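Balcony sightlines at the Widemlow – row choice for the percussion show

tarn_hollis
Going in December, party of two. The Widemlow seating chart lists balcony row C as full view. The reviews I found disagree. Does the safety rail block the front of the stage from C, or only from A and B?

quillback
Sat in C last season. The rail crosses the front of the stage if you are under average height. From D up it clears. The rake is shallow until the cross aisle, then steepens. I would take D or E, center block. 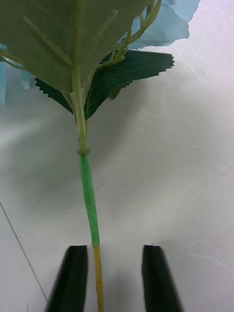 Seats on the far left lose the side platform, where the second drum rig is set. The chart does not mark this. The house holds nearly 2000 and the side blocks fill last for that reason.

mezz_rat
Disagree on D. The balcony overhang at the Widemlow is fine, but the sound back there is mostly delayed fill from the Visport boxes under the ceiling. For a percussion show you hear the stick hit and then the speaker. Orchestra row 13 costs 22 dollars more and you get direct sound.

quillback
The delay was retimed when Jendau took over the touring system. I noticed no double hit in C.

mezz_rat
Retimed for the center. Off to the side it is still audible. I went twice on the same tour and sat on both sides.

tarn_hollis
Center block only, then. Is the Lévesque piece still in the second half? One of us has to leave by 10 p.m. for a train.

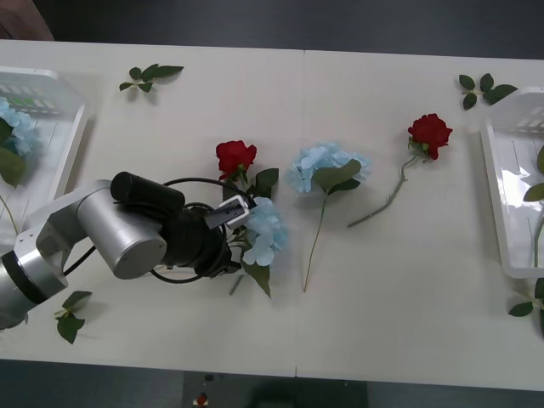
odd_lot_ollie

Still in when I went. It opens the second half and the intermission ran long, so you would catch it and miss the finale. Take the early show if there is one. Same program, shorter intermission, and the lobby lines move faster.

quillback
Early show had the same intermission for me. Agree on the rest.

tarn_hollis
Booked E center for the early show.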